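3月30日　工作坊记录

接着上次那本写。今天练的是第二单元，反映式倾听，两人一组加一名观察员。上午三轮，下午两轮，每轮10分钟，轮完先由倾听的一方自评，再听观察员的记录，最后才轮到说话的一方。这个顺序在Tenby那边试过，回来以后一直沿用。

第一轮照例太快。多数人听完一句就接一句，把对方的话换个说法还回去，听上去像复读。我在白板上写了两种回应，一种只复述内容，一种带出感受，让各组自己标出刚才用了哪种。标完以后第二轮慢下来了，停顿变长，有一组停得太久，说话的人以为时间到了。下次开场要先讲明沉默可以留多长，由谁来打破。

Natanael Amaral带Falolau那一组。他的做法是不让观察员记原话，只记倾听者每次开口之前发生了什么：对方是说完了，还是被截住了。一轮下来纸上只有几行，可是讨论比我这边具体。我打算下午的表格也改成这样，原来那张评分表先收起来，评分表让人老想着得分。

引入用的还是日常物件。每人对着一件东西说两分钟，只说看到的，不说喜不喜欢、有什么用，然后同伴复述。目的是把观察和评价分开，后面做反映的时候用得上。
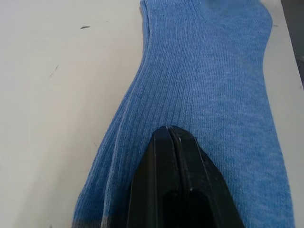

蓝色罗纹袜，平放在桌上。

复述时最容易混进去的是推测，比如“这是旧的”“是谁丢下的”。我把这几句抄在白板右边，左边留给能看见的。大家对右边的句子争得比较厉害，有人认为“旧”也算看见。没有下结论，留到第四单元讲假设的时候再谈。

上午的角色材料用了Lins那份，讲一个刚换岗位的人来找主管谈话。800字，太长，读材料就用掉了半轮。删到一半以内应该够用，保留换岗的经过和最后那句“其实也没什么”。这句话各组的处理差别很大：有人顺着说“那就好”，谈话当场结束；有人把“没什么”三个字轻轻重复一遍，对方又讲了很久。下午复盘就从这里开始，效果比从理论讲起好。

Pollitz版的讲义第29页有一处跟我们的用法对不上。它把“澄清”和“总结”放在同一类，我们分开教，练习题也是按分开的写的。学员翻到那一页会问，今天就有人问了。先在页边加一句说明，等7月换新版讲义时一起改。

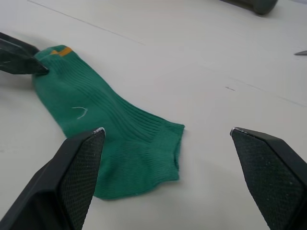
观察员的反馈怎么说，是今天最费时间的部分。好几张纸上写的是“很有同理心”“有点急”，念出来对方只能点头，不知道下次该改什么。我让大家退回到上午的物件练习，用同样的标准改写。拿绿色那只短袜来说，“有点花哨”没法核对，“袜口附近有一道橙黄色的短条纹”就可以，同伴看一眼便知道对不对。照这个办法，“有点急”改成了“她说到搬家时，你在她换气的地方开口问了日期”。改完以后被反馈的人没有辩解，直接问能不能重来一遍。重来的那遍我没有计时。

关于边界的提问集中在下午最后：同事在练习里讲了真事怎么办。我们的约定是素材由本人决定深浅，内容不带出房间，观察员的纸当天销毁。今天有一位讲到一半要求换题目，同组马上停了，处理得稳妥。结束后我单独问过，对方说没事，愿意下次继续。约定这一段应该提到最前面讲，现在放在午休后，太晚。

时间上，复盘超了40分钟，结果第二单元的书面小结没有写，改为带回去写，下次带来。题目不变：找一次最近的谈话，写下自己三次回应的原话，分别标明是复述、反映还是提问。

待办：
角色材料删短，重印。
观察员表格按Natanael的办法重做，先给他看一遍。
讲义第29页加页边说明。
开场加两项：保密约定，沉默由谁打破。
计时器换一个声音小的。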